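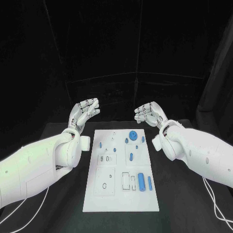 The ferry wouldn't run past April, my brother said, and anyone who thought otherwise hadn't looked at the hull. He had been saying it since the new year. He said it again at the kitchen sink with his back to me, and then he asked if I was still going over to sell the house.

I told him I was. The buyer wanted the keys handed across in person, and the lawyer in Dasum wouldn't take them by mail.

"You'll be stuck there," he said.

"For a night, maybe."

He dried one cup and left the other. We had grown up on Nostholm, the two of us, in the house past the fish sheds, and he hadn't been back in 11 winters. I had gone every summer to cut the grass and air the rooms. It had never been discussed. He paid half the rates and I did the grass.

I caught the morning boat. There were four of us on board and a pallet of chicken feed. The deckhand took my fare and gave me a ticket with 401 printed on it, which had been our father's number at the cannery. I put it in my coat.

The crossing was flat and grey. Once we were past the Trummer light the engine changed its note and we slowed down, and a woman with a dog looked up at the wheelhouse. The deckhand went below. He came back wiping his hands and didn't say anything, and we went on slowly like that until we reached the wharf.

The house was colder than I had expected. I opened the curtains in the front room and lit the stove with the last of the kindling. Most of the furniture had gone to the church hall in Uron the year before. What was left was the kitchen table, two chairs, my mother's sewing cabinet and a single bed with no mattress on it. The buyer had said he would take whatever stayed.

I went through the drawers of the cabinet again anyway. There was a tobacco tin of hooks and eyes in the bottom one, and under the lining paper an envelope with my brother's name on it in her writing. It was sealed. It was thick enough to be several pages, or money, or both.

I sat with it for some time. There wasn't one for me. I took the paper out of the other drawers to be sure.

The buyer came at half past two. He was younger than he'd sounded on the phone and he had brought his own tape measure. He walked through the rooms with it while I stood by the stove. He asked about the damp behind the pantry and I told him the truth, that it came in with the easterlies and went away again by itself. He wrote that down. Then he signed for the keys, and I gave him the one for the shed as well, which wasn't on the list.

He said I could stay the night if the boat was cancelled. I thanked him and said I'd see.

It wasn't cancelled. It left 3 minutes early, with the same deckhand and no dog. I stood outside the whole way with my hand flat on my coat pocket.

My brother was waiting in the car with the heater on. I got in and did up my belt.

"It ran, then," he said.

"It ran."

He pulled out behind a milk truck. I waited until we were through the roundabout, and then I told him to find somewhere to stop.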